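Okay, I finished my wilderness first responder recert at Ortner and I have so many thoughts. Long thread, get a snack.

1/ Background for anyone new here: I help run safety for a paddling club out of Fledport. We take groups down the Vorninlow, mostly day trips, sometimes an overnight. The nearest road can be a two-hour walk out, so a regular workplace course only gets you so far.

2/ My first certification was the full one, 7 days, and I was a wreck by the end of it. The recert is 4 days and assumes you remember things. I remembered more than I expected! I also forgot the order of the patient assessment in front of the whole group on the first morning, so, balance.

3/ Cost me 424 dollars including the textbook. The club pays half back once you send in the card. If you're in a club or work for an outfitter, ask, because a lot of them have money set aside for this and never mention it.

4/ The assessment stuff is still my favorite part. Is the place safe, what happened, how many people are hurt, and only then do you touch anybody. They ran us through it over and over until I was muttering it in the shower.

5/ A big change for me from last time: way more hours on cold. Our old course did hypothermia in one afternoon. This one came back to it every single day, and we practiced the full wrap (tarp, pad, sleeping bag, vapor layer, warm bottles) with a person inside who was told to be as unhelpful as possible.

6/ I was the unhelpful person once. I can report that a good wrap is extremely cozy and I nearly fell asleep while four people argued over which end of the tarp to fold first.

7/ Tip from that one: pack the wrap in the order you'll lay it out. Tarp on the outside of the bundle, then pad, then the rest. We had ours the wrong way round in the club kit for YEARS. I fixed it the night I got home.

8/ The floor was bright green and very shiny, and my knees felt every minute of it.
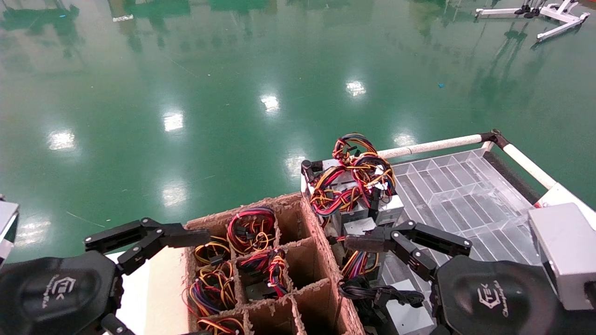 all those lights on the floor 💚

9/ Bring knee pads!! Gardening ones are fine. I wore mine for every session from the second day on and by the last day half the class had a pair.

10/ The splinting day was chaos in the best way. You get whatever is in your day bag and that's it. I did a forearm with a rolled-up map, a fleece and two bandanas, and it held up when the instructor gave it a wiggle. My lower leg splint did not hold up. It looked like a burrito somebody had sat on.

11/ What I got wrong on the leg: I padded the outside and left gaps at the ankle. Fill the hollows first, then wrap, then check toes for feeling and color, then check them again in ten minutes. I skipped the second check and got called on it, fair enough.

12/ Night scenario! We did it outside in the rain with headlamps. Two patients, one loud and one quiet, and of course we all ran to the loud one. I knew it was coming, I have done this course before, and I still went to the loud one first. The quiet one was the sicker of the two.

13/ I've been thinking about that ever since. On our next trip I want one person on our team whose only job at the start is to look for whoever isn't making noise.

14/ Notes! Write things down while you're doing them. Pulse, breathing, skin, the time. I put a strip of tape on my thigh and wrote on that with a marker, stole the idea from another student, it works great and it doesn't blow away.

15/ We also tried the Virside training app for logging vitals in between sessions. I liked it for studying (the flash cards are good and it nags you nicely). For the river I'm sticking with tape and a waterproof notebook, since my phone lives at the bottom of a dry bag.

16/ The written test was fine. Read the chapter on allergic reactions twice and the one on spinal injuries three times, they love a tricky wording in there. The practical is where you really feel it. Talk out loud the entire time, even if you feel silly. They can't give you credit for something you only thought.

17/ A few people have asked if they should take this one or start with a basic course. If you've never done CPR, do the basic one first. You'll enjoy the longer course so much more when your hands already know the compressions.

18/ What I've added to the club kit so far: second pair of shears, more tape (always more tape), a bigger tarp, sugar packets, and a laminated assessment card on a cord so I never blank like that again.

19/ Next up is a practice evening for our trip leaders in May, before the season gets busy. I'm planning one cold patient, one bad ankle and one person who is fine but very upset about a lost paddle. If you want to be a pretend casualty, reply here. Fake blood provided, bring old clothes.

20/ Oh, and for the person who asked what snacks: cheese, apples, way more coffee than you think. There's a fridge but it fills up by nine.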